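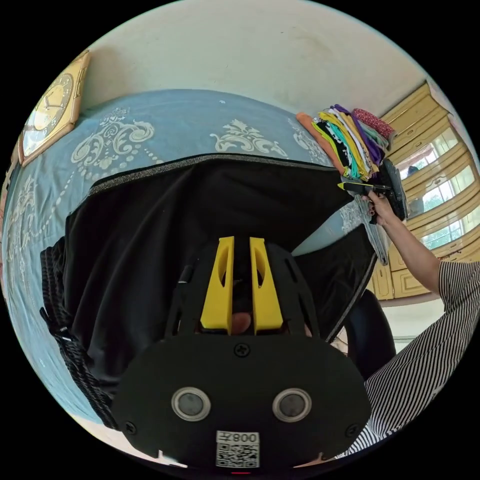 Les couettes qui sentent le renfermé, je connais ! Chez moi on les ressort en décembre, et pendant des années j'ai tout relavé pour rien. Maintenant je glisse dans la housse de rangement un petit sachet de coton avec 10 clous de girofle et une poignée de lavande séchée (celle du jardin, tant qu'à faire). Pour le matelas, bicarbonate au tamis, on laisse 12 heures, puis aspirateur, embout brosse. Un paquet de 500 g me fait deux passages, et les taies en profitent aussi.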